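Wirndale Folding Worktable, White Top

Home > Tables and Benches > Folding and Demountable > Wirndale

Product code: WD-267
Availability: in stock, leaves our Allby warehouse within two working days
Delivery: kerbside as standard, room of choice at extra cost

The Wirndale is a plain rectangular worktable with a white top and a folding steel frame. We have sold it since the old Costigan trestle range was dropped, and it uses the same leg brackets, so Costigan owners can still buy feet and bolts from us.

It suits school craft rooms, packing areas, church halls, test kitchens and anywhere else a table has to be put up and taken down often. One person can open it. Two people should carry it, especially up stairs.

Top

The top is a 16 mm board with a matt white laminate on both faces and a sealed edge all round. The laminate wipes clean with warm water and washing-up liquid. Tea, ink and most food colourings come off if they are dealt with the same day. Turmeric and permanent marker may leave a shadow.

Do not put pans straight from the hob on it. Use a trivet or a board. Do not cut on it either. Scratches in a white laminate show up grey and cannot be polished out.

The top is fixed to the frame with eight screws from below and can be replaced. Order the spare top under code WD-267T.

Frame and legs

Welded steel tube, powder coated in dark grey. Each pair of legs folds flat under the top and is held by a spring catch. Push the catch in with your thumb, fold the leg, and let the catch click home before lifting the table.

The feet are screw-adjustable for uneven floors and give 15 mm of travel. Turn them by hand with the weight off the table. Rubber covers are supplied for wooden floors.

Castors are not available for this model. If you need a table that rolls, see the Jakska trolley bench, which has the same white top on a fixed frame.

Dimensions

Length: 1,043 mm
Depth: 700 mm
Height: 740 mm with feet fully in
Folded thickness: 82 mm
Weight: 19 kg
Maximum evenly spread load: 90 kg

Small appliances can stand on the top as long as their own instructions allow it. Keep them back from the edge and leave the clearance the maker asks for. There is no cable tray, but a clip-on one can be bought separately and fits either long side.

White tabletops from overhead
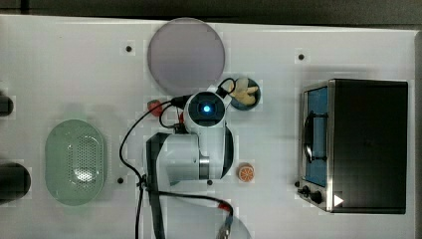
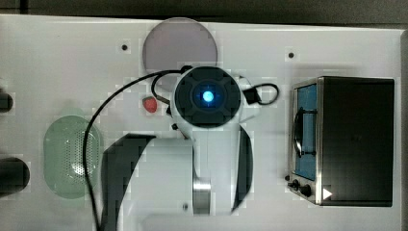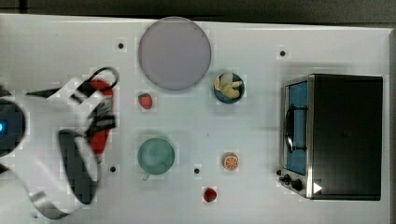 Assembly

The table arrives folded with the top already fitted. Lay it face down on a blanket, open both pairs of legs, check that all four catches are in, and turn it over. Tighten the bracket bolts with the 5 mm key in the bag. Check them again after the first fortnight and then once a year.

Storage

Store flat or on a long edge, indoors. Damp garages are not suitable, as the board will swell if water gets in at a screw hole. A wall rack for six tables is listed under Accessories.

Spares

Foot, each: WD-F1
Rubber foot cover, pack of four: WD-F2
Spring catch, left or right: WD-C1, WD-C2
Bracket bolt set with key: WD-B5
Replacement top: WD-267T

Guarantee and returns

Frame guaranteed for five years, top for two. Marks from heat, blades or solvents are not covered. Unused tables can be returned within 30 days in the original carton. Please email before sending anything back so that we can book the carrier, and quote the order number on the outside of the box.

Orders of ten or more are priced separately. Ask for a trade quotation and give us the delivery postcode. We close for stocktaking for one week in July and orders placed then go out the week after.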